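Recycling & Waste > Curbside sorting > Cartons and coffee boxes, paper bin or trash?

barb_bednarek
Our building switched haulers in June and the new sheet from Greluvier says "paper and board, clean and flat." That's all it says. The old company took drink cartons with the paper. I have two kinds of packaging piling up and I don't want to get the whole bin tagged. We share one paper bin for 40 apartments, and the last tag cost us a 50 dollar fee.

First kind is the tall drink carton. I know these are board with plastic on the inside and sometimes foil. The one I have says PLEASE DISPOSE PROPERLY in English and the rest is Chinese, so it doesn't settle anything.

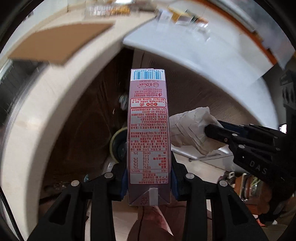
Re: Cartons and coffee boxes, paper bin or trash?
mota_hill
Depends on the mill your hauler sells to. Cartons need a mill that can pull the fiber off the plastic. If the sheet doesn't list cartons by name, I'd assume no. Ours lists them separately, under containers, with the cans and bottles. You might check whether yours has a containers bin with its own sheet.

Re: Cartons and coffee boxes, paper bin or trash?
stairwell_c
Disagree with assuming no. Plenty of programs take cartons and just have bad flyers. Call and ask. I called mine on a Tuesday at 8 in the morning and got a person in under a minute. If you put everything doubtful in the trash you end up throwing away a lot of good fiber.

Re: Cartons and coffee boxes, paper bin or trash?
mota_hill
She has a shared bin and a 50 dollar fee. Calling is fine, but until she gets an answer it should go in the trash. One wrong guess costs everybody in the building.

Re: Cartons and coffee boxes, paper bin or trash?
barb_bednarek
There is a containers bin, but the sheet for it only says "rigid plastic, metal, glass." I'll call.

The second kind is coffee boxes. They are cardboard, but a lot of them now have a shiny metallic panel, plus stickers. Does the shiny part rule it out? My neighbor puts them all in with the paper and my husband puts them all in the trash, so we are covered both ways.
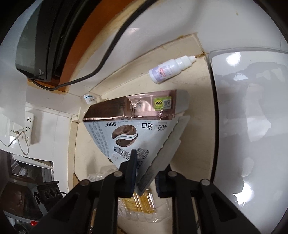

I tried the tear test on an older one. The plain flaps tore like any cereal box. The shiny side tore too, but it left a thin stretchy edge, and I don't know how much of that they put up with.

Re: Cartons and coffee boxes, paper bin or trash?
Roman Kozłowski
I worked on a sort line for a few years, at a plant that used Sirnix balers. A stretchy edge means there is film laminated on. If it tears clean, it's usually just metallic ink or a very thin foil stamp, and the pulper handles that. One film-faced panel on a board box got through our line without anyone pulling it. A whole bale of them would have been a problem.

What I would do: tear off the laminated side, trash it, and put the plain board in with the paper. Stickers can stay on. We never pulled anything for a sticker. Take out any inner bag, those are never paper.

Re: Cartons and coffee boxes, paper bin or trash?
stairwell_c
No one in a building of 40 units is going to tear panels off boxes.

Re: Cartons and coffee boxes, paper bin or trash?
Roman Kozłowski
Probably not. She asked about hers.

Re: Cartons and coffee boxes, paper bin or trash?
trollness
Ours was tagged for a greasy pizza box with a bag full of diapers right next to it. I would worry about food before I worried about shiny ink.

Re: Cartons and coffee boxes, paper bin or trash?
barb_bednarek
Called Greluvier. No cartons in either bin, the woman was clear about that. On the boxes she said "if it's mostly cardboard it's okay" — I asked about film and she put me on hold, then said the same thing again. So cartons go in the trash and I'm tearing the shiny side off the boxes. I asked them to put cartons on the sheet by name and she said the next printing is in the spring.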